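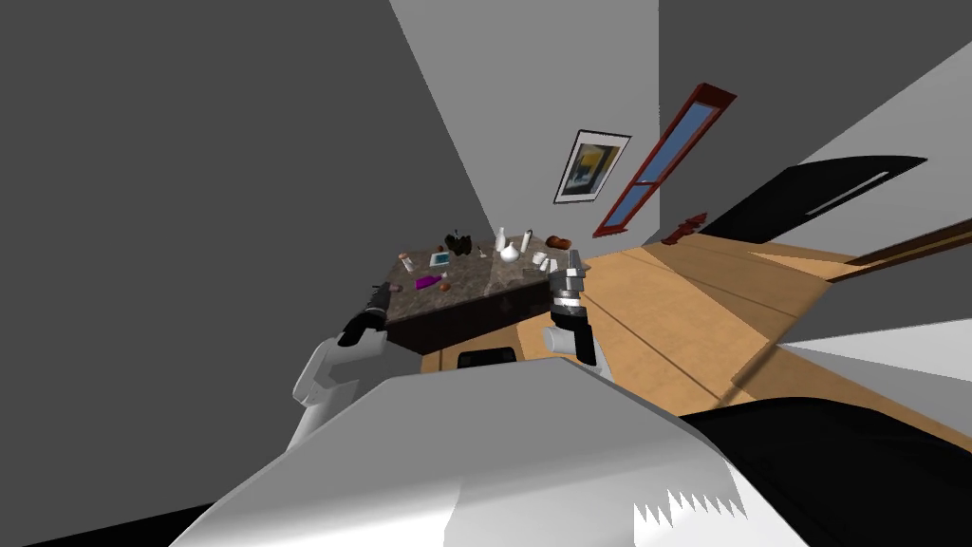
Computer rendering of a white robot with two arms, in a tilted room.

The wet corner at Warkus Creek
14 November 2020
by Ksawery Olszewski

I promised in October to write about the wet corner, and then the ground froze, and thawed, and I was outside every evening until dark. So it comes now.

For those who are new: my wife and I have an old hayfield near Brornell, on the side that goes down to Warkus Creek. The upper part is dry and full of brome. The lower corner was drained by the Marciniak family long before we came, with one open ditch, quite straight, 66 metres from the spring to the creek. Old Mr. Marciniak told me he dug the last part by hand as a boy and he hated every metre. When I told him I want to fill it again he laughed for a long time, but he was not offended.

What I want there is a sedge meadow. In my first country we have a word for this kind of place which I cannot translate well. It is ground where you can walk, but your boots will not be clean. On the neighbour's side of the fence, where the ditch never reached, there are still tussocks up to my knee, with marsh marigold between them in spring. On our side was reed canary grass, and under it more reed canary grass.

I did not fill the whole ditch. I made plugs of clay, each of them as long as I am tall, and left the ditch open between them, so there are small pools now. The clay came from the bank where we cut the new lane. You must pack it in thin layers and walk on it, and then walk on it again. The first plug I made too quickly, in one pile, and the water found its way around the side during the night. I took it out and began from zero — not a happy morning.

Before any of this I asked the conservation office if I needed a permit, and I did. It was a short form and a long wait. Please ask also at your place, even if the ditch is only yours.

I put in a pipe with small holes to read the level of the groundwater. It is an ordinary plastic pipe, and the measuring tape with the little whistle is from Zistex, bought used. In the last dry week of summer the water stood 66 cm under the surface (yes, the same number as the ditch, my daughter thinks I invented it). This week it is at 19 cm. We had also a lot of rain, so I don't give all the credit to the clay.

Against the canary grass I laid black tarps on three patches in May. I lifted one of them last month and the roots below were brown and soft. Into this patch I scattered sedge seed, collected by hand from the neighbour's tussocks with his permission, roughly 20 handfuls mixed with damp sand. Many sedges need the cold and wet of winter before they will germinate, so I do nothing more now. The other two tarps stay until next summer.

One question for readers who know better than me. There are willows coming at the edge, already higher than the fence, and I cannot decide. The birds like them very much. But if I leave them they will shade the corner and drink it, I think. Do you cut in winter, when the ground carries you, or do you wait for late summer? I have a good saw and free evenings until the snow is deep. You can write in the comments or to my usual address.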